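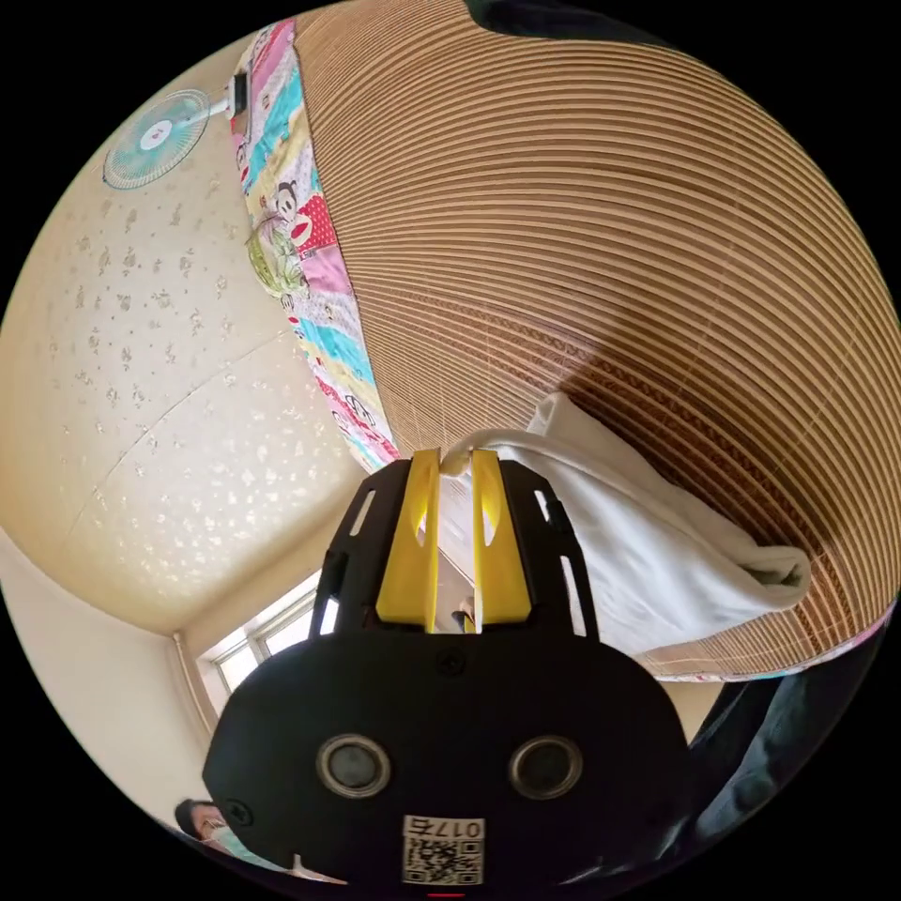 Bamboo Bedding and Mats: Your Questions

Is bamboo cooler to sleep on than cotton?
A woven mat, sure, air gets through it. Bamboo sheets are another matter. Most are rayon, and I'd want to see a test before paying extra.

What about the 800 thread count?
Ignore it. Sellers count the plies in each thread and the number balloons. Ask Sollia how they count theirs. I did, and got a coupon.

Does it kill bacteria?
So the labels claim. Svitlana Bilyk asked three shops for proof and got three brochures.

Can I wash a mat?
Wipe it with a damp cloth and dry it in the shade. Skip the Wemitz spray, it smells like plain vinegar to me.

Is it greener?
The plant grows fast. Turning it into soft fabric usually takes harsh chemicals, and "eco" on a tag doesn't say where those went.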